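2026-06-07
Wrist stream / grasp state node, bench notes

Picked up where the May notes stop. The open problem is still the contact estimator dropping out when a soft item sits close to the wrist lens. Depth returns garbage at that range, the segmentation mask covers most of the image, and the planner reads "no object" and asks for a regrasp it doesn't need.

Ran the Nevotari branch against the logged episodes first, no hardware. Replay set is 500 grasps. The old node flagged lost contact on far too many of the glossy ones, mostly dark bags and film-wrapped stuff. Highlights move across the surface as the wrist turns and the flow module takes that for slip. Matte items are fine and I'm leaving those thresholds alone.

Changes made today:
- mask area above the limit no longer counts as a failed detection. It sets a new flag, near_field, and the node falls back to finger joint error plus motor current
- optical flow is ignored while near_field is set
- hold time before a regrasp request raised to 500 ms (was 100)
- gripper close command waits for 2 matching state messages in a row 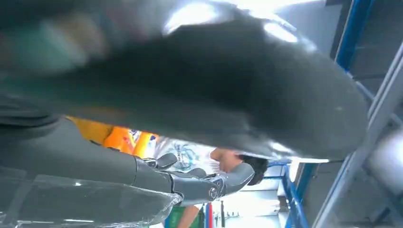
The fallback is crude. Joint error tells me a finger has been stopped by something, and it can't say whether that something is the item or the packaging next to it. Clear film is the worst case, as the mask network mostly ignores it and the planner will happily route a finger straight through. I added a film class to the label list in Ternska but there are hardly any labeled images yet, so don't expect anything from it.

Also found a timestamp bug. Wrist images were stamped on arrival at the host, joint states at the driver. Under load the offset grew to around 100 ms, enough to pair a blurred image with the wrong finger pose. Both are now stamped at the driver. Replays from before this fix need the offset correction script, it's in tools/ with the others.

Marcelino Urquijo asked whether motion blur alone could gate the mask. Tried variance of Laplacian. A plain dark surface scores low even when it's sharp, so no good by itself. Might work combined with wrist velocity, haven't done it.

To do:
- rerun the full replay set with the stamp fix on
- Robles config still has the old hold time, update it
- log near_field to the episode file so we can filter on it
- ask Jatwood people for their film labels

Branch pushed, not merged.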